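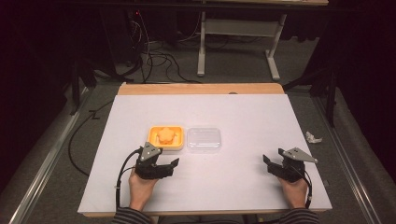

I've been buying used records since I was old enough to be trusted with the bus fare, and for most of that time my cleaning routine was a T-shirt and some optimism. So take it from a reformed slob: the Olard 1560 is the best thing I've bought for my hobby in years, and I'm including the records in that!

It's a manual record washer. You get a narrow bath with two rows of soft brushes, a spindle with a pair of screw-on label covers, a bottle of concentrate, two drying cloths and a rack. No motor, no vacuum, no plug. You fill the bath with distilled water and a capful of concentrate, screw the covers on over the labels, drop the record in and turn it by hand. Mine came from Van Dusen, the record shop in Judanbridge with the listening booths down the stairs, and cost me $90. That's a fair chunk of money for what is basically a fancy trough, and I went home feeling a little silly.

Then I washed my first record, a live double album from the bargain bin that I'd more or less given up on. Side three opens with a long, quiet organ part before the drums come in, and on my copy it always sounded like somebody frying bacon behind the organist. After one wash the bacon was gone. Well, most of it. There's a scratch near the end of the side that will be there until the sun burns out, and no brush in the world is going to fix that. But the crackle, the constant dusty fizz I'd taken for worn-out vinyl, was just dirt. I sat through the whole side with the lyric sheet on my knees like I was fourteen.

**Setting up**

Easy, with one catch. The instructions show the brushes going in with the tabs facing out, and they fit that way, but they sit a hair too high and rub on the label covers. Flip them so the tabs face in and everything turns smoothly. I spent a whole evening cursing the thing before I tried it. The drain plug is stiff too, at least when new, so put an old towel under the bath the first time you empty it.

The label covers are the part I'd been most nervous about. I own a few originals with paper labels that are softer than they used to be, and I was sure I'd ruin one. So far they've stayed bone dry. You do have to screw the covers down properly (snug, then another quarter turn), and the rubber seal needs wiping if any grit gets on it. 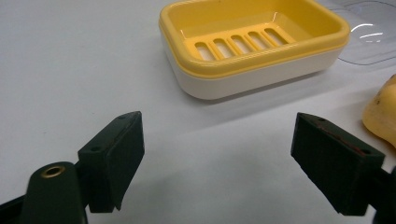

*Yellow soap dish with a white base.*

**Day to day**

I give each record 6 turns one way and 6 the other, let it drip over the bath, wipe it down with the first cloth, then the second, and stand it in the rack. It's a nice, slow job. I put something on in the next room, usually one of the records I've just done, and work my way through a stack. The rack is sturdier than it looks and hasn't tipped on me, even with a heavy box-set pressing at each end.

What surprised me was how much it changed the stuff I thought was already clean. New records, straight out of the shrink wrap! I had a reissue of a favorite glam record that always had a tick in the left channel during the second chorus of the opening song, and I'd blamed the pressing plant and written a very grumpy note about it in a forum. One wash, no tick. I've since gone back and edited the note.

Singles work as well, but you need the smaller spindle position, and the water has to be filled to the upper line or the brushes miss the run-in groove. If you collect seven-inchers above all else, I'd try one at the shop first if they'll let you. Old shellac is a different story altogether. Check what your cleaning fluid is meant for before any of that goes near a bath. I don't own any, so I can't tell you how the Olard handles it.

**Compared with the Dradotau**

Before this I had the Dradotau brush-and-spray set, at $39. It's a decent little set and I still use the brush for a quick dusting before I play something. For actual washing, though, it mostly moved the dirt from one part of the groove to another. I always ended up with a gray ring on the needle by the end of a side. With the Olard the needle comes up clean, and the water in the bath tells you where the muck went. My first batch of flea market rock records left it the color of weak tea. Disgusting and wonderful.

The cloths are the weak spot. They shed at first, so run them through the wash a couple of times without fabric softener. I'd also love a lid for the bath, as mine lives on a shelf between sessions and gathers the very dust it's supposed to get rid of.
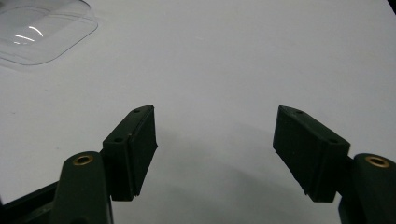
One reader commented under my first short post on the washer that hand-turning was a waste of an evening, and that anybody with a big collection should save up for a vacuum machine and be done with it. Fair point! If I had a wall full of records to get through, or a shop to run, I'd want the motor and the suction too. The same reader thought air drying leaves spots. I haven't had any using distilled water, but I did get them the one time I ran out and used the tap, so don't do what I did.

For somebody like me, with a few crates and a habit of coming home with two more albums than planned, it's a joy. The concentrate lasts well, the brushes can be bought separately, and Van Dusen had both on the counter last time I stopped by. I was there for brushes. I left with a prog double album in a gatefold with a split seam and a coffee ring on the back, and it's in the rack now, drying.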